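From: Hamish Quinlan
To: packaging-wash list
Date: Wednesday, June 12, 2024
Subject: Re: Drain time after the final rinse, vented crates

Reshma Kekana wrote:

> We have moved two lines from the old solid-sided trays to the Kastau vented crate and the drying step has become the bottleneck. The tunnel was set up for 505 crates an hour and we are getting nearly 147 fewer than that before the stacker starts rejecting on residual water.
>
> Supplier says the open area is the same as the tray it replaced, so drain time should be the same. I don't see how both things can be right. Has anyone on the list measured this? I would like to avoid buying a second blower if the answer is a change of angle.
>
> Reshma

Reshma,

Open area is the wrong figure to compare. Two floors can have the same open area and hold very different amounts of water, depending on how it is divided up. A small hole will hold a film across it by surface tension until something breaks the film, and the smaller the hole the more persistent the film. Rinse aid lowers the threshold a fair amount. Check the dosing before you touch anything mechanical. Ours had drifted low for weeks on one line and the symptoms were much as you describe.

We ran a comparison at Celtside last year, weighing crates dry, then at fixed intervals after the rinse. Vichien Nuchit did the weighing and still has the spreadsheet. Most of the loose water left in the first few seconds whatever we did. The remainder sat in three places: across the floor holes, along the join between floor and wall, and under the stacking rim. The rim was worst by a clear margin, and no supplier's open area figure includes it.

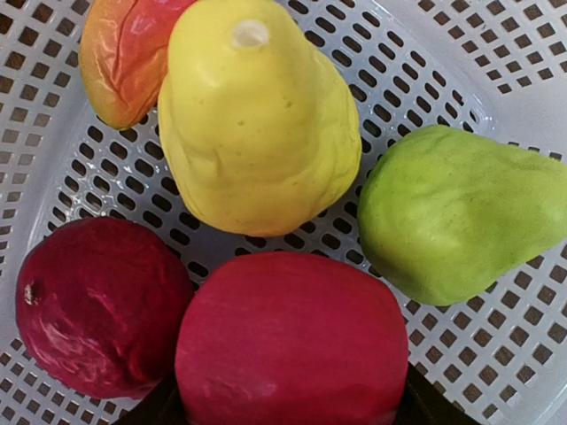 Floor-to-wall joins deserve more attention than they get. A square internal corner holds a bead of water along its full length, and the blower tends to push the bead along the corner until it meets another one. A generous radius lets it move down to the nearest hole. With a white basket like this one, where the wall curves up out of the floor and the perforations follow it round, water has somewhere to go at the point where it would otherwise collect. Ask Kastau for the internal radius and for the distance from the wall to the first row of holes. If they only quote open area, measure both yourself.

On angle: yes, try it first. We tilted the carrier on the exit section and the rejects fell within the shift. Tilt towards a corner if your guides allow it. Tilting towards a long side only moves the water from the floor into the rim on that side, and you will reject on that instead. Keep the air knife low and aimed at the join — aiming it at the middle of the floor looks thorough but does little.

Two cautions. Your stacker probably rejects on total weight, so a crate with a label left on it will read as wet. Lăcrămioara Olteanu found this on the Masilela line after they had already ordered a larger blower. Also, check the final rinse temperature at the nozzle and not at the tank. A warmer crate dries faster after the tunnel, but plastic holds little heat and most of it is gone by the stacker.

If you post the tunnel speed, rinse temperature and crate depth I can run them against Vichien's numbers. Brittany Wong asked in the spring for a common test method and I think a draft could be ready in July.

Hamish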